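Chapter 7
When the Gripper Does Not Close

In September, a small packing cell at Protix stopped 12 times in one shift. Each time the controller showed the same message, "grip not confirmed," and each time the operator pressed reset and the arm continued. At the end of the shift a part fell from the height of the operator's shoulder. It hurt no person, but it broke a sensor cover, and the cell was closed for two days.

Khoa Lã, who wrote the report, did not begin with the fall. He began with the first of the 12 stops. His question was simple: what did the machine know at that moment, and what did it only suppose?

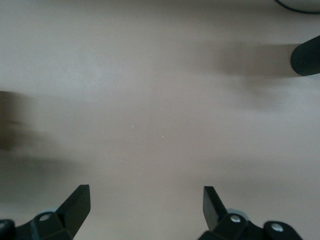 A gripper with two fingers normally reports its opening and the current of its motor. From these two values the controller decides if a part is held. In the Protix cell, the limit for the current was set too low. Friction in the mechanism was enough to pass it, so sometimes the controller believed in a grip that was weak - or was no grip at all.

The log had 397 cycles. In 216 of them the current was inside the doubtful range, and still the arm was allowed to lift. The reset button made the matter worse, as it cleared the message and kept no record of the cause.

In this chapter we study faults of this kind. Section 7.1 explains how a false confirmation appears. Section 7.2 treats the safe reaction: stop, hold the position, and ask for a person. Section 7.3 returns to the log and shows how to read it line by line.

Before you continue, please review the terms "fault," "failure" and "hazard" from Chapter 6. They are used here with the same meaning.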